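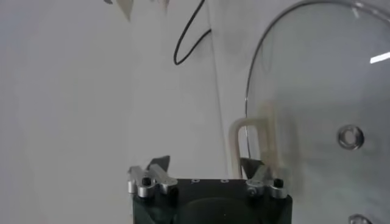
How long does the Siltness need to rest before I switch it on for the first time? Give it 30 minutes standing upright, or the full 4 hours if it rode home lying down in the back of the ute.

Section 2: Setting up your Siltness bar fridge

I've put together a fair few of these for the shop and for my own garage, so what follows is the Ulari leaflet plus the bits I always end up telling people over the phone.

1. Pick your spot. Leave 300 mm clear behind the fridge if it's going in a closed cupboard. Out in the open you can get away with a lot less, just don't shove it hard against the wall.

2. Pull off the blue tape, all of it. There's a sneaky strip under the bottom shelf that I've missed twice (it goes gummy and then you're at it with eucalyptus oil for half the arvo).

3. Screw in the two front feet by hand. Turn them until the fridge leans back a whisker – the door should drift shut on its own from half open. If it swings wide, wind both feet out another turn and try again.

4. Wipe out the inside with warm water and a bit of bicarb. Leave the door open till it's dry.

5. Plug it straight into the wall.

CAUTION: No power boards and no double adaptors. If the plug feels hot at any stage, switch off at the wall and give us a ring.

6. Turn the dial to 3 and walk away. I know it's tempting to load it up with a slab straight off, but let it run empty overnight.

Note: You'll hear gurgling and the odd click. That's the gas moving about and the thermostat cutting in. A steady rattle usually means the drip tray at the back has come off its lugs, so push it up until both sides snap home.

Swapping the door to the other side

You'll want the Dönmez hinge kit for this, sold separately. Lay the fridge on its back on an old blanket, take off the bottom hinge first, and keep hold of the little plastic washer! It's thin and grey and it loves rolling under things. Do the screws up firm but not gorilla tight. Once it's upright again, rest it 4 hours as if you'd just brought it home.

CAUTION: In a shed that gets over 38 degrees the fridge will run nonstop and still not keep up. Don't store milk or meat in it on those days.

Spare shelves and seals are listed in Section 5.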